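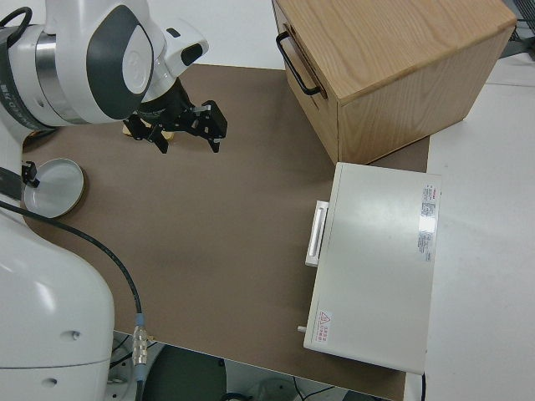 *White arm over the brown work mat*

## Talking Circle: common questions

**What is it?**
A monthly evening in Flilemholm where people talk about friendship, loneliness and getting older. It started in March.

**Do I have to speak?**
No. Plenty of people listen the whole time. If you do speak, keep it under 5 minutes so others get a turn.

**Is it therapy?**
No. Gudrun Rustad leads the talk, but she is not a counselor. If you need one, ask her for the Bakke list - it has local names and phone numbers.

**Can I bring a friend?**
Yes, but you will be seated apart. People who come together tend to talk to each other.

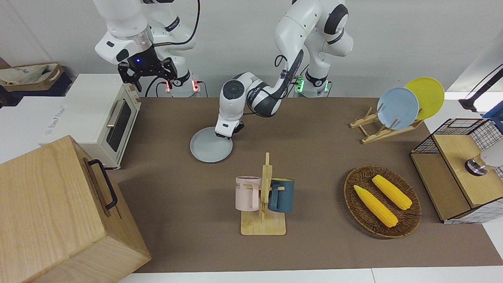

**Widell Neighbors Club** | Conversation Group

**Do we discuss politics?**
Sometimes. Say what you think and let the next person finish. We don't vote on anything.

**How many can come?**
The room holds 40. Sign up at the Nananach desk.

**Can I send in something written?**
Yes, up to 2,000 words. Gudrun reads parts aloud, without your name if you prefer. Allow two weeks for a reply.

Page updated 18 Sep 2024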